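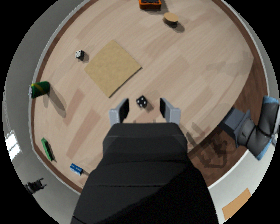
Wrist view in the simulator, gripper open over the black die.

The June runs are finished. Each policy gets the same instruction, to put the black die on the tan board, and the white die is left on the table as a distractor. Gunther Frerichs suggested randomizing the wood grain and the light direction between episodes, so I trained one version with that and one without.

With randomization, the policy finished 74 percent of episodes. Without it, 33 percent. Most of the remaining failures were bad grasps, where the fingers closed on a corner and the die spun out. It went for the white die in only 2 episodes. I'm rerunning both with 8 new seeds on Saturday.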